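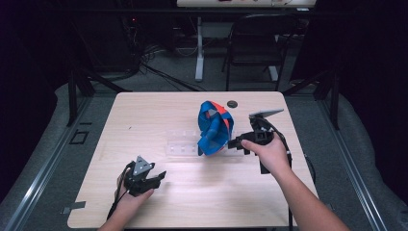 Handheld grippers, blue cloth, clear tray. Bench two at Lukbridge.

Thread on the cloth result, as promised. Typing this between sessions so forgive the mess. 1/

Short version: we changed how we collect demos for soft stuff and the policy got better with FEWER demos. Didn't expect that. Long version follows, mute me now if you came for the cycling.

Setup first. Two handheld grippers, one per hand, person at the table does the task. No arm in the loop while collecting. We train on that, then run it on the two-arm rig with matching jaws. Plenty of groups do it this way, none of that is new.

What's been killing us is cloth. Rigid parts were fine by spring. Cloth, no. Policy grabs, lifts, drags half of it off the tray, then hovers there like it's forgotten why it came in.

Old protocol: start with the cloth laid neat, place it, done, reset it neat, go again. Quick to collect. We had 371 of those. Lovely clean data. Rubbish policy.

Teguh Pangaribuan (does most of our collection, has far steadier hands than me) kept saying the starts were too tidy. I kept saying more demos would fix it. You can guess who's writing the apology thread.

New protocol, which we're calling Bernero because it needed a folder name: you don't reset. Whatever state the cloth ended up in, that's your next start. Bunched, twisted, half over the tray edge, fine. Go from there.

Plus one rule. If a grasp slips, you carry on. No stopping, no binning the take. The recovery stays in.

That second bit felt wrong for days. I've been trained to throw away ugly takes. My thumb kept going for the discard pedal.

Numbers. Old protocol, 371 demos: 7 good placements out of 56 trials. Grim.

Bernero, a good deal fewer demos (exact count goes in the writeup, still deduping, a couple of sessions got saved twice): 31 out of 56. Same trials, same starting states, same cloth.

Good placement = cloth wholly inside the tray, both jaws open and clear, no human help. We scored from video, two people, argued over 6 of them. Those 6 are counted as fails in both columns.

Things I'd want to know if I was reading this:

Was it the messy starts or the recoveries? Ran it with the recoveries cut out. Got 19 out of 56. So the starts do a lot on their own and the recoveries do a fair bit on top. Wouldn't push it further than that, it's one training run each. Seeds are cooking.

Is it just one cloth? For the numbers above, yes. Tried a tea towel last week and it was worse but not hopeless. Haven't scored it properly so no number from me.

Does operator matter? Annoyingly yes. Teguh's demos train better than mine. Same protocol, same table. I think I regrasp too much when I'm nervous. We're going to get two more people on it in November and look at that seperately.

Timing: Bernero demos are slower, no getting round it. A bad tangle can eat a whole minute. But you skip all the resets and that's where the time was going anyway. Per hour it came out near enough even.

Stuff that's still broken: thin edges. If the cloth is lying flat with nothing to pinch, it pokes at it and gives up. Also it likes the left jaw far too much, does everything with the left and brings the right in late. No idea why. If you've seen this please shout.

Cable drag is a nuisance too. Both grippers are wired and you do feel it at the wrist on the long reaches. We tried routing it up over the shoulder and that was worse.

Someone at Grostia asked whether it'd carry over to bagging. Dunno. Bags are evil. The Rocha lot have a bagging set and we're hoping to swap data, will post if that happens.

Couple of practical bits if you want to try it:
– log the end state of each take as the start of the next, don't trust the operator to remember
– every so often chuck the cloth in from a height, otherwise you get stuck in the same three shapes
– short sessions. Past half an hour the hands get lazy and it shows in the data

Writeup aimed for 10/12/26, code with it if I can get the sync script into a state I'm not ashamed of.

Edit, two people asked: yes the no-reset idea has been about for ages in other forms, I'm not claiming it. The bit I hadn't seen tested was leaving the slips in for handheld collection on cloth. If you have a reference send it and I'll cite it.

Right, back to the bench. Teguh's waiting and I've got the good chair.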